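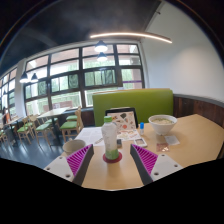

Search this site
Enter keywords Go

The Level at Premdale
2025-03-11
By the editor

The gauge at Premdale was read at six in the morning and six at night. The reader wrote the figure in the book, initialed it, and telephoned it to the office in Flostton, where a second person wrote it in a second book. At the end of the month the two books were compared. In nineteen years they had disagreed twice, both times over a seven that looked like a one.

She had been the reader for eleven of those years. The job came with the house below the dam, a truck, and a set of instructions in a gray binder. The instructions covered ice, fog, the death of the telephone line, and the correct way to strike out an error (one line, never erased, initialed at the right). They did not cover what happened in October.

On the evening of the fourth the gauge stood at 847. There had been no rain for sixteen days. The inlet at Drerthorpe was closed for repairs to the gate, and the outlet was running at its normal rate. By the table on the last page of the binder, the morning figure should have been 846 or a little under.

The morning figure was 847.

She cleaned the staff with a rag and read it again. She checked the outlet valve, which was open to the fourth mark, and walked down to the channel to confirm that water was leaving. It was. She wrote 847 and telephoned it in.

"Same as last night," the man in Flostton said.

"Yes."

"All right."

It read 847 that evening and 847 the next morning. On the third day the office asked her to test the staff for slippage. This takes two hours and requires a level, a tripod, and a brass benchmark set in the rock on the east side. The staff had moved less than the width of a pencil line. She entered the result on the correct form and mailed it.

On the fifth day she opened the outlet to the sixth mark. She had authority to do this for up to twelve hours without calling. The channel came up fast and took a section of the farmer's fence. The lake stayed where it was. She closed the valve back to the fourth mark at dusk, and wrote down the times of both operations, and the fence.

An engineer came from the Lamptey company, which had built the dam. He brought a pressure sensor on 300 feet of cable and lowered it from the catwalk. It agreed with the staff. He spent the afternoon in the truck with his calculations on his knees. He showed her the page: water in, zero; water out, known; change in storage, zero. He had drawn a box around the place where the missing term would go.

"A spring," she said.

"It would have to be a big one. And it would have to know how far you opened the valve."

He asked if he could see the old books. They were kept in the hall closet, in order, spines out. He went back through four of them at the kitchen table and then stopped turning pages. She came around to look. It was the first October after the filling, in the handwriting of the reader before the reader before her. Nine days of the same figure, morning and evening, each one initialed. On the tenth day it dropped by one, and after that by the table.

There was no remark in the remarks column.

"He must have noticed," the engineer said.

"He noticed. He wrote it down."

The engineer copied the page by hand and left before dark, on account of the road. She washed his cup. At six she took the flashlight and walked out to the gauge. The water was flat against the staff and there was no wind. She read the figure twice, as the binder required, and wrote it in the book. Her pen stayed over the remarks column for a while. Then she wrote "See first October," initialed it at the right, and went in to telephone Flostton.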